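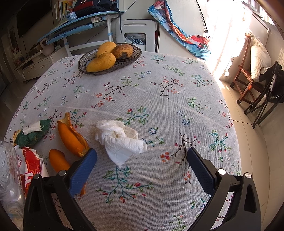 *Last changed 1/15/24*

Tired, writing this fast before I lose it. Long day on the cleanup runs, good one mostly.

Main thing: the two-stage labeling works better than the single pass. I didn't think it would. Ibsa said so back when we set up Wekora and I argued for most of a lunch. Fine. He can have that one.

So what we did. Old way, each demonstration gets one label for the whole clip, "clear the table," and the policy has to work out for itself where one pickup ends and the next begins. New way, we cut at every gripper close and every gripper open, and each piece gets its own short line. "Pick up tissue." "Pick up wrapper." Same data, same training time, nothing else touched. 66 demonstrations held out, none of them from tables the model had seen.

Old labels: it dithers. Goes toward the tissue, changes its mind, drifts to the peel, closes on air in between. New labels: it commits. Picks a thing and goes. Frans watched the replays with me and kept saying "look, it decided," which isn't a word I'd put in a writeup but I know what he means.

Cloths are still the sore spot. The patterned ones anyway. Printed sprigs with red and orange buds, and then real orange peel lying on the same cloth – the predicted grasp point slides off the peel and onto a printed flower. Not every time. Often enough. On plain tabletops nearly 30 percent fewer bad first guesses, and I want to beleive that's all texture, but the plain tables also have less stuff on them so I can't say that yet. Need matched pairs. Same clutter, cloth on, cloth off. Should have done that from the start.

Also the tissue. White crumpled tissue on an off-white cloth, hardly any edge to go on. I expected it to be the worst item and it isn't. Peel is worse. My guess is the tissue has a shape that stands up, folds and a twist on top, while the peel curls and lies in bits and a small bit half under the pad is just gone as far as the model cares. Guess only. Ask Frans if the Doven depth estimates show it.

Fruit: left alone, which is right. The basket with the mangoes is a "keep" item. One of them has a black rotten patch on it and Ibsa wants to know if a rotten mango counts as trash. I said that's a question for next year. He wrote it on the board anyway, so now it's a question for January.

Wrist view is still all we're using. Frans wants a second camera up high. I keep saying no, the point of the hand-held setup is that anybody can collect at home on their own table with their own mess, and the minute you add a tripod half of them stop. He says the model can't know what's behind its own pad. True. Both true. We left it there.

Things that went wrong today:

- Stalline crashed in the middle of an export, lost 2 clips, got one back
- the cutter script split a pickup in half when the pads opened a hair and closed again. Added a minimum gap. Seems ok, check tommorow
- I ran the wrong checkpoint for an hour. Clegg names them all by date and I can't read a date after four o'clock apparently

One worry I want down on paper. The short labels were written by me and Ibsa, and we both knew what the clips were for. So maybe the gain is partly from careful labels and not from the cutting. Fair test is to have somebody else write them, cold, with one page of instructions. Or cut the clips the new way and paste the old whole-task label on every piece. That second one's cheap, could go overnight. Do that first.

Didn't tell the rest of the group about the result yet. Ibsa wants to, I'd like the overnight run in hand – last time we announced early and I spent a week walking it back.

Left late. Training job is queued behind somebody's huge thing. Eat something. Email Frans about the depth maps, and the matched pairs list, and ask who has plain tablecloths.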